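How to Set Up Your First Kitchen Task in Grellum

By Fung
3/23/18
7 comments | 130 shares

Grellum is the kitchen simulator that Cullska sells with its Nollus two-arm kit. You can learn the controls in it before you power up the real arms. The basic license covers 80 kitchen layouts.

1. Install Grellum and open the Task tab.
2. Pick a layout with a counter on each side. The marble one is a good start.
3. Set the arm model to Nollus, with both hands on.
4. Add one item to each side of the counter. Leave open space near each item so the fingers have room to close.
5. Set the camera to high view and tilt it down until you see both hands.
6. Set the time limit to 300 seconds and press Run.

Move one hand at a time at first. If a finger hits an appliance, the run stops and you get a log entry with the joint name. Press Reset to put the items back.

Save the layout before you close the tab. Grellum does not ask, and the September update did not change that.

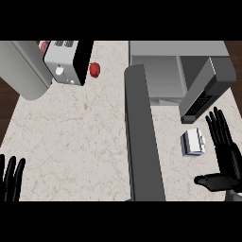

Marble layout in Grellum, high view, with the carton beside the right hand and the red fruit on the left section.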